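Jestier two-arm kitchen kit: frequently asked questions

What is in the kit?
Two arms, two parallel grippers, a wrist camera with its bracket, a head camera, a power unit, the cable set and the Lomov control software on a two-year licence. A computer is not included. The minimum specification is on the order form.

How much does it cost?
The full kit is £3,396 including VAT. Delivery within mainland Britain is included. Customers elsewhere should ask for a quote before ordering.

Can I buy one arm only?
Yes, but the sink and dish routines need both arms and will not start with one connected. A single arm will run pick-and-place routines and manual control.

Is it a finished washing-up machine?
No. It is sold to colleges, small labs and people who write their own routines. The supplied routines are starting points and will need adjusting to your counter height, sink position and crockery.

Which objects can the grippers handle?
Plates, bowls, pots with a handle, spatulas, forks and chopsticks. Thin items lying flat on a counter are the most likely to be missed. Glasses are not supported in the current release. The limit is 2 kg per arm at full reach.

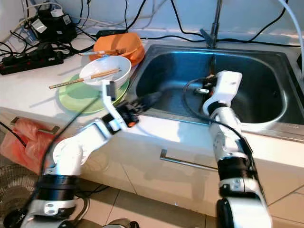
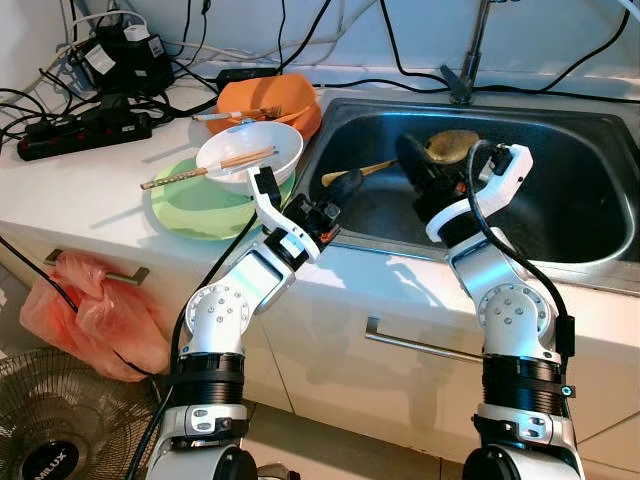 Arms working at a kitchen sink, with the dishes on the counter to the left.

Do I need to clear the counter first?
Not completely. Keep the area between the dishes and the basin free of anything tall, and leave slack in the arm cables so that they do not catch when an elbow turns. Mains adapters and extension leads should be kept away from water, as with any kitchen appliance.

Are the arms waterproof?
The gripper fingers are sealed and can go under water. The wrist, camera and all joints are splash resistant only. If water gets past the wrist, switch off at the mains and contact us before using the arm again.

How long does setting up take?
Allow a morning. Calibration has 11 steps and must be repeated if either base is moved. The software will refuse to run a routine if the last calibration does not match the arm positions it reads at start-up.

Does it work with Biltton grippers?
Yes, with the adapter plate (sold separately). Iyamu grippers fit the same plate but report no force reading, so the grip must be set by hand in the settings file.

What does the warranty cover?
Motors, joints and electronics for 6 months. Finger pads are wearing parts and are not covered. Replacement pads are sold in pairs.

Who do I contact with a technical question?
Oluwaseun Oyewole handles technical support. Use the contact form and give the serial number of each arm and your software version. The support desk is closed on Saturday and Sunday.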